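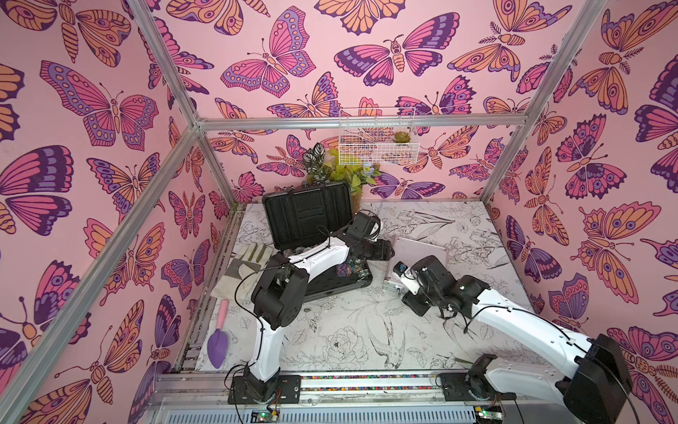 How to line a small space with wallpaper

I live in Zerkeck, where most apartments have one niche or closet with no door that nobody has painted in years. In my home it was the space under the stairs. I papered it last February and made several mistakes, so I write down the steps as I would do them now.

What you need: one roll of paper with some reserve, paste for the type of paper you bought, a wide brush, a plastic smoother, a knife with many fresh blades, a pencil, a level, and a long metal ruler.

Step 1. Clean and seal the walls. Wipe them with a damp cloth and let them dry. If the wall makes your palm white when you rub it, put one coat of primer. I used the one from Sorell and left it overnight.

Step 2. Measure. My back wall is 67 inches wide and 59 inches high. Cut each strip a few inches longer than the wall. With a large pattern you must also add the length of one repeat, which is written on the label. Look at the label before you pay, not after, as I did.

Step 3. Start on the back wall. Draw one vertical line with the level and hang the first strip on this line. Do not trust the corner, it is almost never straight.

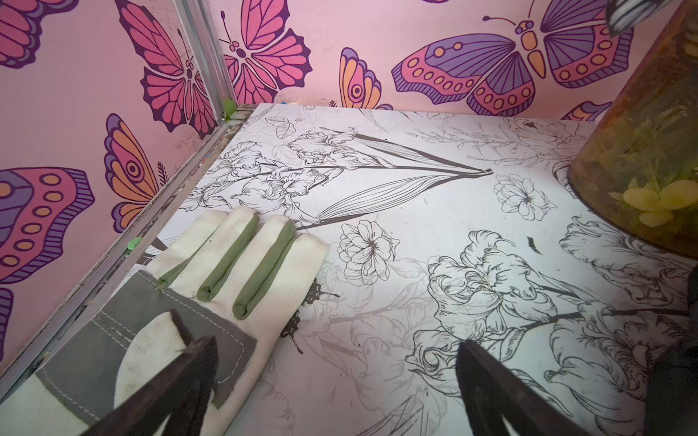
Work glove in cream fabric with a grey patch on the back.

Take gloves off for the pasting. Keep them for scraping old paper and for carrying boards. Paste on a glove goes to the front of the paper very quickly.

Step 4. Paste and fold. Brush the paste from the middle to the edges, fold both ends to the center, and wait 10 minutes, if your label does not say another time. The paper grows a little while it rests. When I did not wait, I got bubbles.

Step 5. Go around the corners. Never bend a full strip into a corner. Cut it so that it passes the corner by half an inch, then begin the side wall with a new line and cover this half inch.

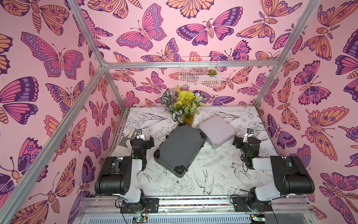

Butterfly and moth paper on back and side walls.

Step 6. Trim. Press the paper into the edge with the ruler and cut along it in one movement. Change the blade after every second cut. Wet paper tears easily, and a torn edge is hard to hide.

Step 7. Let it dry slowly, with the heating low and the window closed. Small bubbles usually disappear by the next day. Store the rest of the roll flat, with the label inside.
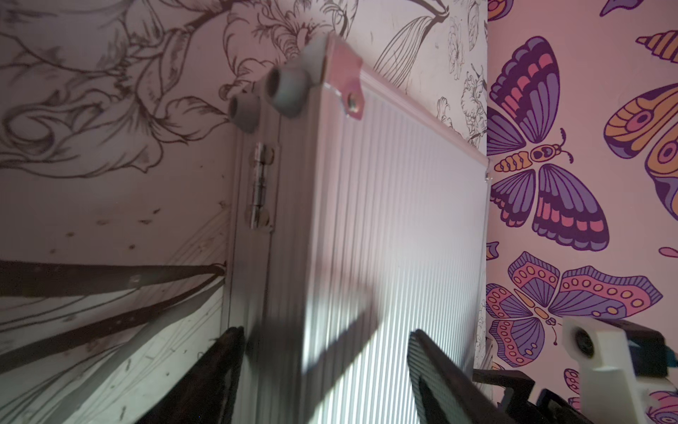
Tekin: For a pattern with big motifs I would put the first strip in the middle of the back wall and work to both sides. I did it from the left in our hall in Plendow and had half a flower at the right corner, 12 inches from the lamp, so every guest sees it. Also please wipe the seams with a clean sponge before the paste dries. Mine are still shiny.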